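# Ranger des enjoliveurs et des petites pièces de carrosserie sur un rayonnage

Un enjoliveur, ça ne prend pas de place. C'est du moins ce qu'on se dit jusqu'au jour où il y en a une pile contre le mur, une autre derrière la porte, et un exemplaire solitaire qui roule chaque fois qu'on cherche le cric.
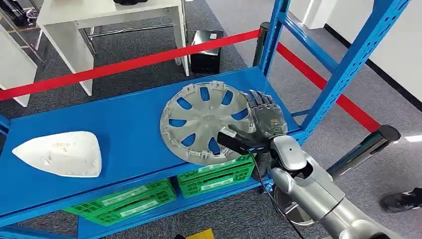
J'ai longtemps rangé les miens dans un carton marqué « divers », à côté de deux autres cartons marqués « divers ». La méthode qui suit m'a pris un samedi de juillet et tient encore debout, ce que je ne peux pas dire de la précédente.

## Ce qu'il faut

- un rayonnage métallique à montants perforés, avec une tablette pleine en haut
- des bacs en plastique ajourés
- des étiquettes et un feutre qui écrit (testez-le avant, vous me remercierez)
- des chiffons, une bassine, du savon doux

Mon premier rayonnage venait de chez Brosis : il penchait. Les bacs, eux, viennent du dépôt Pletura. Ils sont empilables et chers pour ce que c'est.

## 1. Laver d'abord

Eau tiède, savon, une vieille brosse à dents pour les fentes. Oui, toutes les fentes. La poussière de frein a un talent particulier pour se loger là où l'on n'a pas envie d'aller. Laissez sécher une nuit, à plat sur un chiffon.

## 2. Vérifier les pattes

Retournez chaque enjoliveur et passez le doigt sur les clips du pourtour. Une patte fendue se remarque mieux au toucher qu'à l'œil. S'il en manque 2 ou 3 qui se suivent, ne le gardez pas « au cas où » : il finira dans un fossé, et vous irez le chercher.

## 3. Poser à plat, sans empiler

La tablette du haut sert aux pièces larges et légères : enjoliveurs, coques de rétroviseur, caches divers. Un seul niveau, face visible vers le haut. Laissez la largeur d'une main entre deux pièces. Une coque en plastique blanc se raye rien qu'à la regarder, et la peinture coûte plus que la coque.

Si vous devez vraiment empiler, glissez un chiffon plié entre chaque pièce – et acceptez que celle dont vous avez besoin soit en dessous.

## 4. Les bacs au niveau inférieur

Tout ce qui est petit descend d'un étage : clips, agrafes, vis, joints. Les bacs ajourés laissent voir à peu près ce qu'ils contiennent et s'époussettent sans peine. En revanche, les petites vis passent au travers. Mettez-les dans un sachet fermé, au fond.

Collez l'étiquette côté allée. J'ai étiqueté tout mon premier bac côté mur, avec beaucoup de soin.

## 5. Noter ce qu'on a

Une feuille scotchée au montant suffit : la pièce, le côté (gauche ou droit), le véhicule. J'ai essayé le carnet Kaushik, à 200 pages numérotées. J'en ai rempli une.

## Avant de charger

Lisez la charge admissible de la tablette et tenez-vous-y. La mienne supporte plus de 100 kilos, et un enjoliveur n'est pas près de l'inquiéter. Une batterie posée là « pour cinq minutes », c'est autre chose. Le lourd va tout en bas, et le rayonnage se fixe au mur.

Reste le carton « divers ». J'en ai gardé un.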